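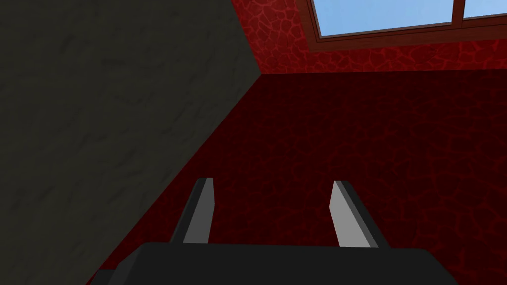
Progress report: Clallero shared kitchen, simulation stage
Prepared by Mahsa Ghasemi for the equipment fund

Where we are

The fund asked us to hold off on buying a robot arm until we had done enough simulated work to say which one, and whether we need one at all. We agreed to that, somewhat against my own instincts, and this report covers the first half of the stage. My short answer is that the simulation has been useful for planning the purchase and has not yet made the case for it.

All work so far has been in the rendered kitchen we call Clallero, using a two-finger parallel gripper and the wrist view that goes with it. No hardware has been ordered. Two quotes are on file, one from Fililen and one from Medrano, and both have been extended to December at our request.

What the wrist view is telling us

Most of our time has gone into the wrist view, because every supplier we spoke to treats it as an add-on and prices it as one. Going through the recordings frame by frame has been slow and not much fun. A good share of the frames show the gripper open, a gray wall, a red surface and nothing a planner could use. Others show the objects but badly placed, close in on one side or half hidden by the gripper's own body. When I hear that a single wrist camera is "all you need" for kitchen work, I would like to see the frames that claim is based on.

This matters for the budget. The Medrano quote includes one wrist camera and no fixed camera. The Fililen quote includes a fixed camera but charges separately for the mount, the cable and the calibration visit. Neither supplier has given us a reason to think that their arrangement suits our kitchen in particular.

Clear glass and frosted glass are a separate worry. A semi-transparent bottle lets the background show through it, and in a render that is as clean as it will ever be. Real glass brings glare and fingerprints, and I don't expect a depth camera to enjoy either. I have asked both suppliers for sample data on translucent containers. Fililen sent a brochure.

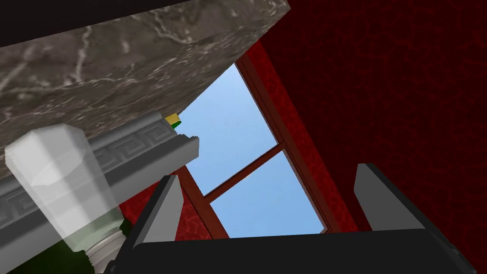 Spending to date

We have drawn 3,000 from the planning line. It went to computing time, and to two software seats that we bought through Wornell on a monthly basis. I chose monthly over annual even though the annual rate looks better on paper. If the stage ends in a decision not to buy, I don't want to be explaining unused seats to you next year.

Nothing has been drawn from the hardware line. I would like it to stay that way until the test below is finished.

One correction to the last report: the computing charge was listed under staff time. It has been moved, and the totals do not change.

Questions about the quotes

I have read both quotes several times and still can't compare them properly. These are the points I have put back to the suppliers.

Lead time. Medrano gives 6 weeks from order, Fililen gives 9. Neither says what happens if they miss it.

Gripper fingers. Both quotes list a parallel gripper with flat pads. Neither says how wide it opens in use or what replacement pads cost. We will wear through pads, and I would rather know the price now.

Service. Fililen's service plan is described in one paragraph, and the word "reasonable" appears in it twice. Medrano's is longer and covers less.

Training. Medrano assumes that two of our people can be spared for a full course. They can't, at least not at the same time.

Resale. I asked what either arm would be worth if we gave it up after the project. I have not had an answer in writing.

What the simulation can't settle

I want to be plain about this, since some of the early enthusiasm on our side ran ahead of the evidence. The rendered kitchen has even lighting and surfaces that repeat in a tiled pattern. The gripper in it has no screws to work loose. We can learn from it where a camera sees badly, how the hand gets in the way of its own view, and how much clear space the arm needs to approach a block or a bottle.
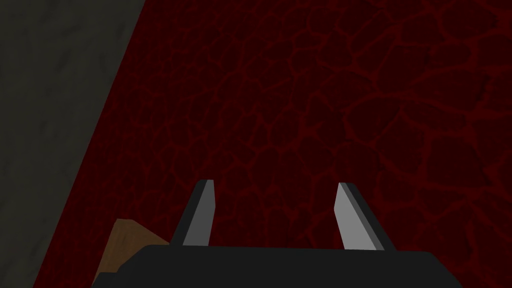
We can't learn how often a pad slips, how loud the arm is with people working beside it, or how long it takes to get going again after a fault. Those are the costs that decide whether an arm earns its place, and they are missing from every projection I have been shown, including the one our own team put together in the spring. I have asked for that projection to be withdrawn from the shared folder until someone can say where its labor savings come from.

There is also the matter of floor space. An arm of either make takes a fixed footprint plus a guarded area, and the guarded area is the part that hurts. The floor plan we submitted with the original application shows only the footprint. A revised plan is in preparation.

Next steps

We will finish the wrist view review and add a fixed view to the same tasks, so that the two can be compared on equal terms. If the fixed view solves most of the trouble, the Medrano quote as written is the wrong one, whatever its price.

After that I plan to ask each supplier for a loan unit. Medrano has said yes by phone. Fililen wants a deposit, and I have told them we are not in a position to pay one out of the planning line.

I am requesting no new money this period. I am asking for your agreement to keep the hardware line closed until the loan trials are done, even if that takes us past December and the quotes lapse. The suppliers will tell you that prices are going up. They told me the same thing last year.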